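Keeping the record: an interview with Tomás Mulcahy
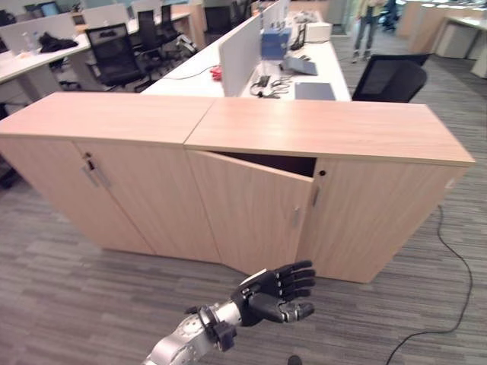

Storage cabinets in an open-plan office.

Last updated: March

When the Tudham district offices moved to a single floor, the authority had to decide what to do with its paper. Land agreements, drainage maps, minute books and personnel files had been kept by separate departments for decades, each according to its own habits. The task of bringing them under one system fell to Tomás Mulcahy, who was appointed records manager shortly before the move and has held the post for seven years. He spoke to us on a Monday morning about what the work involves, what has gone wrong, and what smaller organisations might learn from it.

Mr Mulcahy did not set out to work in records. He trained as a surveyor and spent the early part of his career checking boundaries for Alarcón, a firm of land agents. It was there that he first saw the cost of a missing document.

"We had a client who wanted to sell a field," he recalls. "The sale depended on a right of way that everyone agreed existed. The farmer knew it, the neighbour knew it, and there was a gate. What we could not find was the paper. It took the better part of a year, and it was eventually discovered in a folder marked 'Heating'."

He moved to a records post at Vunonent, an insurance administrator, and from there to Tudham. He describes the change from a private company to a public body as considerable. A company, he says, keeps most of its papers for as long as they are useful to the business. A public body must also think of people who have not yet asked a question.

"Somebody will come in wanting to know why a road was built where it was. They may be writing a local history, or they may have water in their cellar. The person who made the decision has retired or died. Whatever we kept is the whole of the answer."

The first stage of the work at Tudham was a survey of existing holdings. Staff were asked to complete a short form for each group of records, giving the dates covered, the purpose and the last occasion on which anyone had needed them. Mr Mulcahy expected the forms to take a month. They took considerably longer, partly through his own error, he says, as the first version asked for a "record series title" and few of his colleagues knew what was meant.

"I had written it for other records managers. One officer returned it with the words 'big blue folders' in every box. I rewrote the form that afternoon, and 'What do you call these?' went in as the first question."

The survey identified 102 separate groups of records. Many overlapped. Planning and highways, for instance, each held a full set of the same correspondence concerning a bypass that was never built, and each believed its own set to be the original. On examination, both were copies. The original letters were later traced to the legal department, where they had been filed under the name of a solicitor.

From the survey came a retention schedule, the document that states how long each kind of record is kept and what happens to it afterwards. Mr Mulcahy regards the schedule as the centre of the whole arrangement, and is frank about how little affection it inspires.

"It is a table. People do not enjoy reading it, and I would not ask them to. What I ask is that they look up the line that applies to them and follow it. If they disagree with the line, I want to hear about it, and we have changed a good many on that basis."

The schedule now runs to 16 pages and is reviewed every March. Certain entries are fixed by law and cannot be altered locally. Others are matters of judgement, and these occupy most of the discussion. Complaints files were the subject of a long exchange between departments, some of which wished to destroy them promptly while others wished to keep them without limit. The period finally adopted satisfied neither side, and is still raised each year.

Asked about disposal, Mr Mulcahy chooses his words with care. In his experience the reluctance to destroy a record is much stronger than the willingness to look after it. Staff who had not opened a box in ten years would object to its removal, and he came to see that the objection deserved a proper reply.

"They were worried about being blamed. If you throw something away and it is wanted later, there is a name attached to that. So we changed the procedure. Disposal is now authorised by the head of service and by me, in writing, and the certificate is kept permanently. After that the arguments became much shorter."

The move to one floor also altered how records are held from day to day. Under the present rules, current files stay close to the team that uses them, and closed files are sent to the store at the end of each quarter. Confidential material is held separately, under lock, with a register of those who have access to it. Mr Mulcahy is strict on this last point and has declined requests from senior colleagues who wished to borrow files without signing for them.

Not every decision has been a success. In the second year the authority bought Cakitz, a tracking system in which each file carries a label to be scanned whenever it changes hands. Mr Mulcahy supported the purchase and now considers it to have been made too soon.

"The system did what we had been told it would do. The difficulty was that people passed files across a desk, as they always had, and did not scan them. We had a very exact record of where everything had been in the first fortnight."

The labels remain in use for files leaving the building. Within the office, the authority has returned to tracer cards, which are placed on the shelf when a file is removed and bear the borrower's name and the date. The cards cost little and are understood at a glance.

Digital records present a different set of problems, and Mr Mulcahy believes that they are more serious. A paper file left alone in a dry room will generally survive. An electronic one may not, as the software needed to open it can fall out of use well within the period for which it must be kept. Tudham has already met this difficulty with a set of survey drawings from the 1990s, which can be opened on one remaining computer. Work to convert them is under way — slowly, he concedes, as each drawing must be checked by hand against a printed copy.

Email is a particular concern. He estimates that the greater part of the authority's important decisions are now recorded there and nowhere else. Officers are asked to save significant messages to the relevant case file within the week, and the practice varies widely from one team to another.

"Housing are very good at it. I shall not say who is not."

Interest in the older records has grown. Last year the authority received 200 enquiries from members of the public, most of them concerning family history, property boundaries or former schools. Visitors may consult open records by appointment, and a search room is staffed on weekday mornings. Enquirers are asked to give as much detail as they can in advance, and particularly any earlier names for a street or house, as many in the district were changed when parishes were merged.

For smaller bodies beginning similar work, such as parish councils and charities, Mr Mulcahy recommends starting with minutes and deeds, and leaving everything else until those are secure. He suggests that a plain list, kept up to date, is of more use than an elaborate system. He also advises against sorting the papers before the list has been made — a mistake he has seen more than once, and which can destroy the only evidence of who created them.

His own plans are modest. The drainage maps have still to be flattened and placed in suitable folders, and an index to the early minute books, begun by a predecessor, stops at the letter M. He hopes to have reached S by the time of the next review.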